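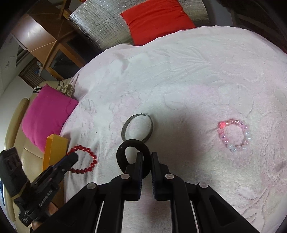
A circle is a flat shape in which every point on the edge is the same distance from the center. That distance is called the radius. The distance straight across the circle, through the center, is called the diameter, and it is always twice the radius. A bangle is a useful object for learning these words. The thin metallic one on the pale cloth has an opening in the middle, so it has two edges and two diameters. The inside diameter goes across the opening only. The outside diameter goes across the opening and includes the band on both sides. On a thin bangle the two numbers are close together. On a thick one, such as the dark brown to black bangle just below it, they are farther apart.

How wide is a bangle?

Suppose the opening of a bangle measures 5 centimeters across, and the band is 1 centimeter wide all the way around. The inside diameter is 5 centimeters. To find the outside diameter, add the band twice, once for each side. The answer is 7 centimeters. Many people add the band only once and get 6. Draw the two circles on paper, one inside the other, and put a ruler across the center. The ruler crosses the band in two places.

The distance around

The distance around a circle is called the circumference. It cannot be measured well with a straight ruler, but it can be measured with string. Wrap the string once around the outside of a lid, mark where the ends meet, and lay the string flat beside a ruler.

Now divide the circumference by the diameter. For a lid that is 8 centimeters across, the string should be a little more than 25 centimeters long. The answer to the division is a little more than 3. Try a cup, a plate and a coin. The answer will be close to the same number each time, with small differences caused by the string stretching or slipping.

This number is called pi. Its first digits are 3.14, and the digits after that go on without end and without settling into a repeating pattern. Pi does not depend on the size of the circle. A circle 2 meters across and a circle 868 meters across both have a circumference of pi times the diameter.

When a circle looks like an oval

Hold a jar lid straight in front of your eyes and it looks round. Tilt it slowly and it seems to become narrower. The lid has not changed. Its width from side to side looks the same, but its height looks shorter, and the shape you see is called an ellipse. When the lid is turned fully on edge, only the rim can be seen. The same thing occurs with the dark bangle, which is tilted so that its opening looks like a narrow oval.

People who draw cups and wheels use this rule. The top of a cup on a table is drawn as an ellipse. The higher your eyes are above the cup, the rounder the ellipse becomes.

Words to know

Radius: the distance from the center to the edge.
Diameter: the distance across, through the center.
Circumference: the distance around.
Ellipse: the shape a circle appears to have when it is tilted.
Ring: the flat area between two circles that share a center.

Something to try

Cut a ring out of cardboard. Measure its inside and outside diameters and write both down. Multiply each one by 3.14 to find the distance around the inner edge and the outer edge. Then check both answers with string. For the inner edge, press the string against the inside of the ring with a fingertip, a little at a time.

Text by Viera Polák. Measurements checked by Ludmila Tichý.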